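# Grivberg open day, the student gripper project

I went in December expecting a sales pitch, and for the first half hour I got one. Then they let us into the room where the students work.
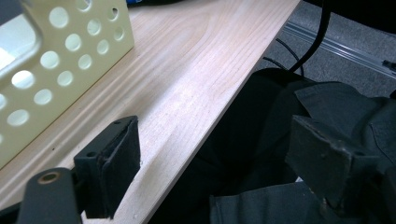
Haris Begović told me I should judge it by the log and forget the talk. Fair enough, so I asked for the log. It lists 1,099 recorded grasps, all done by hand with the gripper, out of a planned 3,000. The class has 27 students and 2 grippers, so most people spend the session waiting for a turn.

The gripper itself is plain: black fingers, foam pad, a linkage with a small brass bushing. I liked it more than the slides. The students call their software Kun, and it is supposed to learn from the recordings how to pick up household things. I asked Ermanno Morelli how often it manages that without help. He said they would test it properly in spring — I have heard that sentence at other schools.

What I would want before sending my own kid: a failure count next to the grasp count, and more than one teacher in the room. The session I watched ran until 4:30 and ended with everyone copying files.

Parking is behind the gym. The coffee was fine.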